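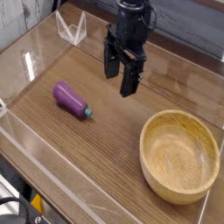

How do you get a wooden bowl and a capped bottle to last on a counter that gets used every day? Keep standing water off the wood, and wipe the bottle before you put it down.

Speaker notes, July 30, 2025
Helge Fjeld, Ekström kitchen evenings

Start with the question and the answer, then wait. People like to write the answer down.

Slide 2. Bowls.
Solid wood moves with the weather. Wash by hand, warm water, a drop of soap, dry with a towel right away. Stand it on its rim overnight. Do not leave it to soak. I left one in the sink in March and it split from the rim to the foot. Pass the split bowl around now.

A thick rim takes knocks better than a thin one. The bowl on the first slide has a thick rim and a smooth inside, and you can see the grain swirl across it. Grain like that shows up well after oiling.

Slide 3. Oil.
Food-grade mineral oil, thin coat, leave it two hours, wipe off the rest. I use the Pluvenent cloths but an old T-shirt is fine. Someone will ask about olive oil. It goes sticky and smells - say so and move on.

Slide 4. Bottles.
Go back to the first slide for the purple bottle with the teal cap. Ask who stores bottles on their side. Most leaks I see start at the cap, so take it off once a week and rinse the threads. If there is a seal, take that out too. Upright is safer for anything with oil in it.

Colored bottles hide what is inside. Label them. Tape and a pen will do.

Slide 5. The surface underneath.
Wipe along the grain, using a damp cloth and then a dry one. Rings come from wet bases left to sit. Light rings can be rubbed out with a fine pad and a little oil. Deep ones need sanding, and that is the Zustis workshop, 65 dollars a place. Sign-up sheet is by the door.

Slide 6. Costs.
A jar of board oil from Gruner does 77 small bowls by my own tally. Skip this slide if we are running late.

Questions. Repeat each one out loud for the back row. Collect the split bowl before people leave - it went missing last time.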